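Tolholm Table Setup Guide
Section 7: Getting the table ready for everyday use
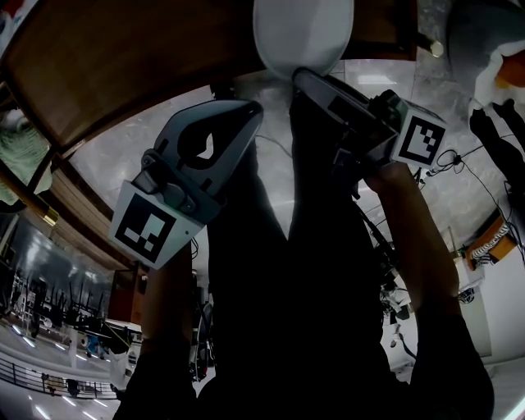 Now for the fun part! Your Tolholm table is assembled, the legs are tight, and the wood is ready to be lived with. An hour spent on this section will pay you back for years, so put some music on and take your time.

Before you start
You will need two soft cotton cloths, a bowl of lukewarm water, mild dish soap, the small tin of Wudine wax from the parts box, and a sheet of 1000 grit paper. Anything coarser than 1000 will leave marks you can see from across the room.

Choosing the spot
1. Stand the table where you plan to use it and walk all the way around. You want to be able to pull out a chair without bumping the wall.
2. Leave 1000 mm on the side where people will sit most. On the other sides you can get away with less.
3. Press down on each corner in turn. If the table rocks, turn the leveling foot on the short leg a quarter turn at a time until it sits still.

Note: Wood floors move with the seasons. Check for rocking again after the heating has been on for a few weeks.

First cleaning
4. Wipe the top with a damp cloth, always along the grain. Wring the cloth out well first.
5. Dry it right away with the second cloth.
6. Run your palm over the surface. A few raised fibers are normal on new wood – go over them lightly with the 1000 grit paper and wipe off the dust.

Caution: Do not sand the edge profile. It is thinner than it looks and the curve is easy to flatten.

Waxing
7. Put a little Wudine on the cloth, less than you think you need, and work it in with small circles. Watch the color come up as you go, it's lovely.
8. Do the underside of the edge too. Fingers go there more than anywhere else.
9. Wait 20 minutes, then buff with a clean part of the cloth.
10. Keep the top clear overnight.

Caution: Lay used wax cloths out flat to dry, outdoors if you can. Never leave them bunched up in a trash can.

Living with it
Bowls and vases are fine on the waxed top as long as the base is smooth and dry. Unglazed pottery scratches, so slip a felt pad under it. Hot pans need a trivet every time. The Qiu felt pads sold for chair legs work well here and can be trimmed with kitchen scissors.

For metal fittings, use a dry cloth only. Polish creeps into the wood around them and leaves a dark ring that is very hard to get out.

Wax again when water stops beading on the surface. For spare feet and wax, see the Trivon parts list in Section 9.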